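Science, Public Opinion and Politics
Handout 4: Why people who know the same facts disagree
Instructor: Junhao Qin

Please read this handout before the discussion session. It replaces the second half of the textbook chapter, which I find too short on this matter.

1. The question

For many years the common explanation was simple. If people reject a scientific finding, they did not hear about it or did not understand it. This is called the deficit model. It gives a clear advice to scientists: explain more, and explain better. The model is still popular among people who write press releases.

The difficulty is that the model makes a prediction, and we can check the prediction. If missing knowledge is the cause, then people who know more science should agree with each other more. On some topics we find this. On topics which became political, we often find the opposite: the people with the best scores on a knowledge test stand the farthest apart.

2. The Uvholm survey

We will use the Uvholm survey as our main case. It had 426 adult respondents in one town, and the questions concerned adding fluoride to the drinking water. Each person answered 9 knowledge questions, then gave an opinion, then named the party they usually vote for.

Among low scorers, party made little difference. Among high scorers it made a large one: 68 percent of the high scorers in one party supported the measure, and in the other party only 40 percent. Please note what the survey can not show. It was done once, in August, so we do not know if the knowledge or the opinion came first.

3. Two readings of the result

Simard's reading is that people use their knowledge to defend the position of their group. A person with more knowledge has more tools for this defense. She calls it a lawyer's use of evidence, and she expects to see it in all parties.

Akande is more careful. He says that people who follow politics closely also hear more from their party leaders, and they trust these leaders for reasons which may be quite sensible. A voter can not repeat every experiment at home. He must trust somebody – and the choice of whom to trust is already political.
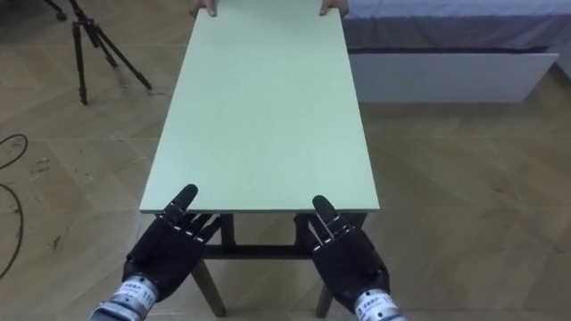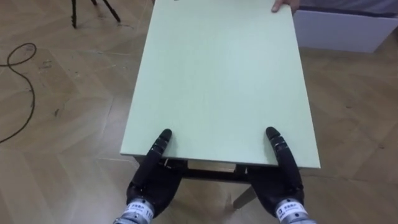 4. Terms you should be able to use

Deficit model: the view that public disagreement with science comes from lack of information.

Motivated reasoning: judging evidence by whether its conclusion is welcome.

Cue taking: forming an opinion from the signals of a trusted person or group.

False balance: giving two positions equal space when the evidence for them is very unequal. Students often use this term for any debate they dislike. Please do not.

5. A warning on "anti-science"

I ask you to avoid this word in your papers, except when you quote. It mixes at least two things. One person may deny a finding, for example that a vaccine prevents a disease. Another may accept the finding and still oppose a law which makes the vaccine obligatory. The second person disagrees on values or on the role of the state, and more data will perhaps not change the opinion.

The border is not always clean. Some people start with an objection to the law and later begin to doubt the finding also. If you meet such a case in your reading, describe both steps.

6. For the next session

Write one page on the Uvholm survey. Choose the reading of Simard or of Akande and say which additional question you would put in the survey to test it. Write the question in full, as the respondent would see it, with the possible answers. The page is due November 4, 2020, through the course site Flidora. If the upload does not work, send it to me by e-mail as a PDF.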